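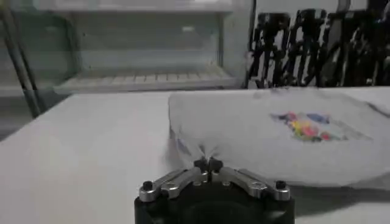
Wrist view, fingertips closed on a fold of the white tee with the colored print.

June, 4:20 pm

Equipment list for the second folding station, going to Florencia before she closes the order. Writing it down while the bench work is fresh, so please scribble on it!

Fingertips first. I love how small the black ones are - they pinch a thin fold and gather it into a neat little tuft, and that's most of what we ask of them. But they are a wear part and we keep budgeting as if they last forever. Macarena wants 20 spare pairs from Pereyra. At 58 a pair that hurts, but Pereyra drops the price if we take them in one shipment, and I'd much rather have a full drawer than wait on the mail again. Put me down as a yes.

Gripper: same linkage model as now. I looked hard at the Grimen parallel one and it's a lovely thing, fast and very quiet, but we'd need new mounts, new fingertips and a new cable run to the wrist. Save it for next year. If Grimen will lend us a demo unit in the meantime I'll happily give up a weekend to it.

Wrist camera: get 2, one to mount and one for the shelf. The print on the shirt comes out as colored blobs at grasp distance, no way to read it. Fine for picking, no good if we ever want to sort by design. Florencia, can you ask Lutelholm what a sharper lens adds? Their last quote only covered the standard one.

Table: another matte white top. White shirt on white table is a mean test and I want both stations to have it. We might add a gray mat later (cheap, can come out of supplies).

Garments: about 200 to spend. Plain tees, printed tees, a few heavier things with cuffs. Prollthorpe sells mixed bundles and I'd go there first.

Still open:
- lead time on the gripper, no answer yet
- whether the arm service plan covers a second station or we pay twice
- shelf space for spares, Macarena is measuring

Very excited about this one. Two stations side by side means we can try a new grasp on one and leave the other running.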